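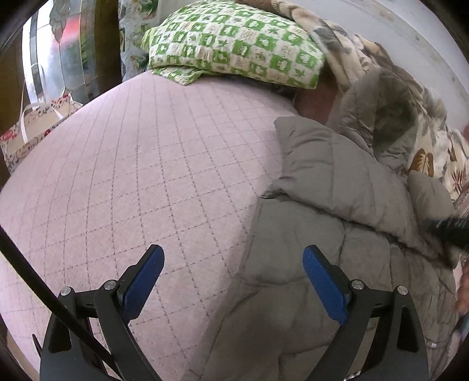
Photo: Plevden bedding set, wrist camera view. Credit: Tautahi project.

Plevden Bedding Set: data card

Version date: December 2024

Summary

Plevden is a set of 524 demonstrations of bed tidying, recorded in homes with a hand-held gripper. It was collected by the Tautahi project for training policies that handle large soft items: sheets, comforters, blankets and pillows. The homes are in Prorkow and Plendport. No robot arm was used during collection.

Contents

Each demonstration is one folder. It holds the wrist video, the gripper opening over time, the estimated pose of the tool, and a text file with the task label. Recordings run up to 90 seconds. Longer attempts were stopped and entered as a new demonstration from the current state of the bed.

There are 6 task labels:

spread_cover
fold_cover
turn_back_corner
straighten_sheet
place_pillow
move_blanket

Labels name the intended task. They do not say whether it was completed. The outcome is stored separately in the field "result", with the values done, partial and failed. Failed attempts are kept in the set — filter on "result" if you want clean examples only.

Collection

Operators used the beds as they found them, with the household's own bedding. Thick quilted comforters, fuzzy sheets and plush blankets are all present, often on the same bed and often piled against a wall. Strong patterns are common. In the credited view, a green and white checkered pillow lies on a pale pink sheet with diamond stitching, and a grey comforter is folded partly over itself beside it. Stitching of this kind gives the pose tracker something to hold on to. Plain sheets do not, and tracking loss is more frequent there.

Operators were told to start with the fingers open and in view, and to pause before the first grasp. The finger pads are blue, and color augmentation should leave them recognizable if the model reads gripper state from the image.

Splits

The train and test splits are made by home, so no bed appears in both. The test split covers 2 homes, both in Plendport.

Known problems

Bright windows and glass panels near the bed can wash out part of the image. Exposure was left on automatic.

The tool's cable crosses the sheet in some recordings. It is not masked.

Hands or arms may enter at the side of the image. Faces were removed before release; hands were left as recorded.

Recordings made in July use an older clock sync. Gripper opening may lag the video in those folders, and the field "sync" is set to "old".

Use

The set is meant for research on handling cloth. It has no force readings and should not be used to set grip limits on hardware. Report broken folders through the Tautahi issue tracker with the folder name and the task label.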